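Home Visits Trip Notes Workshops About Contact

Afternoon at the Drurkari lab, Drarkside

I've been meaning to get out to Drarkside since August, when the Drurkari people opened up their simulation group to visitors, and I finally managed it! It's a bit of a trek (two trains and a walk past the old cannery, bring a hat) but they put on decent coffee and let you ask whatever you like.

I went in expecting to see metal arms whizzing about. Most of the afternoon was spent in front of monitors instead, and I didn't mind one bit. The project they were showing is called Khurana, and the question behind it is pretty simple: if a robot learns its way around in a made-up kitchen, how weird should you make that kitchen so it copes better in a real one?

Their answer is to mess with the viewpoint and the lighting. They start with an ordinary room, then tilt the camera, kill most of the lights and scatter bits and pieces on the counter. The rooms come out of a scene builder called Vestetti, and they've got 3005 of them, no two laid out the same. The one up on the big screen when I sat down had me tipping my head sideways to make sense of it, with the white robot in the foreground, its arms reaching up into the room and the walls gone nearly black behind the dining table.
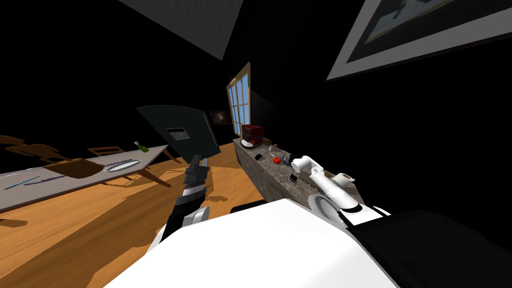
What they found

The short version is that the tilting matters more than the dark. They trained one policy on level, well-lit rooms and another on the messed-about ones, then gave each of them roughly 1000 goes at the same job, picking a named item off a counter. The level-room policy was lovely until somebody nudged the camera, and then it fell in a heap. The other one was a touch slower but kept going. Dimming the lights on its own hardly shifted the results, which surprised them as much as me.

I asked whether you could just tilt everything further and further. Nope! They tried 3 levels of tilt and the steepest made training drag on so long that they've gone back to the middle one for most runs. I liked that they showed us the bad graphs too.

Getting there and getting in

Sessions start at 2 pm and you sign in at the side door, not the main one (I walked right round the building). Closed shoes, even if you never leave the monitor room. Parking's hopeless. I'd go again once they've got the real-kitchen results up, they reckon after the summer break.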